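So I finally read the whole surveillance ordinance, all 132 pages of it, on a slow November evening with a pot of tea and the dog asleep on my feet. I went in thinking it would be about cameras on street corners. It mostly isn't! The bulk of it is about who gets to look at the plate reader records once the city has them, and for how long.

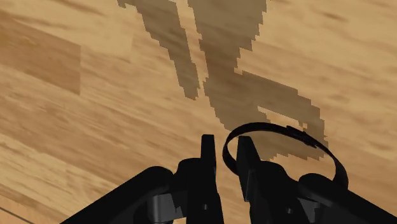
The part that bugs me is section 12. The police can ask the vendor, Laltix, for travel records without going to a judge, as long as a supervisor signs a form. One form! My library asks for more when I want a meeting room. And the records stay on file for 410 days, so somebody could look up where I parked for my sister's birthday party more than a year later (it was the bowling alley, if they're curious).

I posted a grumpy version of this last week and got more mail than I expected, some of it pretty sharp. 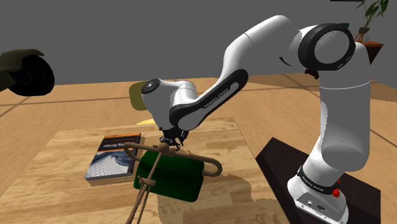 Birutė Org wrote that I was being unfair to the council, because the old rules had no time limit at all and a supervisor's signature is still more than we had before. She'd rather take the weak version now and push for warrants next year than watch the whole thing die in a vote.

Fair enough, and I did go back and check – she's right about the old rules. I still think it's a lot easier to get a warrant rule in at the start than to add it after everyone has gotten used to the form. Ambrosio, two towns over, passed theirs with a judge in the loop and the sky did not fall.

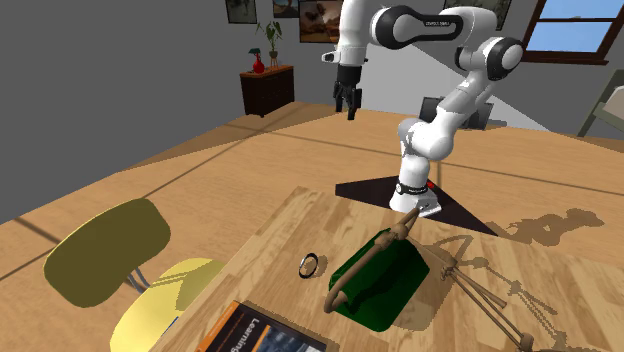 What I'm asking the council for

A warrant for anything older than a day, with an exception for missing kids. A public count of searches every few months. And please, put the Laltix contract online, the full thing with the price in it. I'm sending my letter tonight, and if you want to borrow any of it, go right ahead.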